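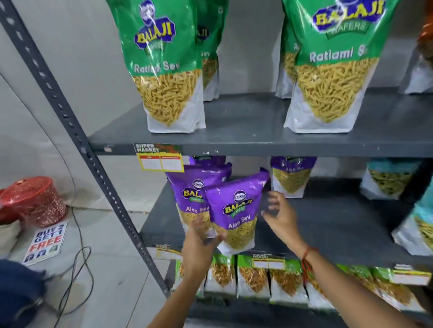 Eetu Peltonen asked after the last session why a dealer would lend a van for a whole weekend when a test drive of 40 minutes already shows how it steers and brakes. I want to begin with this question, and then continue with the Jeddale case from the reader.

Session 6: The price on the window and the price in the contract

A short test drive answers only the questions of the driver. Is the seat good, can I see behind me, does the gearbox annoy me. The buyer of a light commercial van has other questions. Will it go into my yard? Can my second driver reach the pedals? Does my shelving fit over the wheel arches? For these he needs the van at his own address, and the dealer knows that a van which stands there on Sunday is often still there at the end of the month.

Please look at the Skidus offer in the handout from Jeddale Motors. The monthly payment is printed large: 388 dollars. Under it, in small type, there are three more items.

Delivery and preparation: 800 dollars, paid once. It is not part of the monthly amount.
Mileage: the limit is per year, but the penalty is calculated at the end of the contract. Read the wording two times.
Service: included for the first 2 years only. The contract runs for four.

Many students added the delivery fee to every year in the homework. It is paid once, so for a contract of 48 months you divide it by 48, and you get a little less than 17 dollars per month. Then you can compare with the Fatcombe branch, where the delivery is free but the monthly payment is higher.

About trade-ins — Skinner treats them in chapter 4, and I follow his order. First agree on the price of the new van, then speak about the old one. If both are discussed together, a good number on one side can hide a bad number on the other side. Dealers are not dishonest when they mix them; it is simply easier to close the sale in this way.

For next time: calculate the full four-year cost of both offers, without fuel. Write down every assumption, also the small ones. Bring the handout again, I will not print new copies.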